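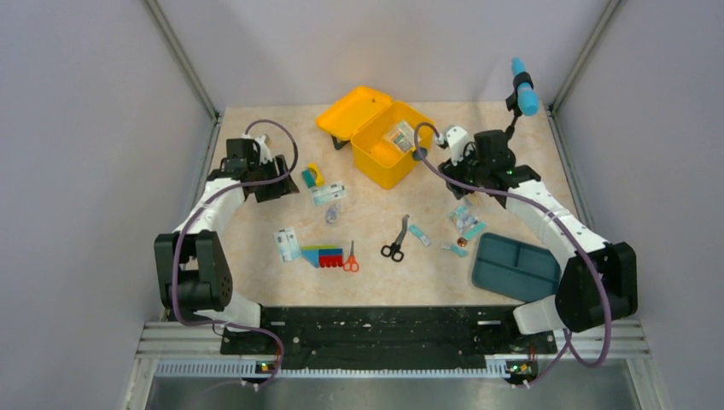

Minutes, supplies and storage meeting
March
Posted by the Grarnden workshop office

The meeting opened at 4:10 p.m. in the upstairs room at Grarnden. Minutes of the previous meeting were accepted with one correction: the shelving order went to Lomska, and the earlier minutes had it going to Jarkberg.

1. Small item boxes

The group went over how small supplies are kept on the work tables. At present tape, carded items and packaged parts are left out beside the boxes at the end of a shift, and the next shift puts them away wherever there is room. Two benches have run short of tape this month while unopened rolls were sitting in a drawer at the other end of the building.

It was agreed that the yellow plastic boxes with hinged lids will stay in use. They are easy to find on a beige table and the lid can be left up during work. A request to change to open trays was discussed and dropped — the trays collect dust and do not stack.

What goes in each box is to be settled as follows. Packages with a printed label go in first, label up. Blister packs go in flat, with the card side down. Tape goes in last, on top. Anything that does not fit goes back to the stockroom and is not left next to the box.

The question of whether lids must be shut overnight was put to a show of hands. Shut was carried, with 2 against.

2. Labels

Some packages have been relabeled by hand over the printed label, and the stock numbers can no longer be read. Hand labels are to go on the back from now on. The Hájek label printer is working again but is out of ribbon. The office will order ribbon with the next Lomska delivery.

3. Costs

Spending on storage and small supplies for the year to date stands at $1,874. This includes 48 boxes, the shelving deposit, and tape. The Jarkberg invoice has not come in and is not part of the figure. It was asked whether tape could be bought by the case. The office will get a price before the next meeting.

4. Tabletops

Adhesive left by tape has been a nuisance on the lighter tops. Scrapers are not to be used. Warm water and a soft cloth first, then the citrus cleaner if needed, and wipe it off again afterward. The cleaner is under the sink in the stockroom.

5. Other business

The stockroom key was missing for most of a morning and was found in a coat. A hook will be put up inside the office door.

The request for a second trash can near the stairs was held over.

The meeting closed at 4:55 p.m.

Recent items
Stockroom hours for spring
Shelving delivery from Lomska: what to move first
Minutes, February
Returning empty boxes to Grarnden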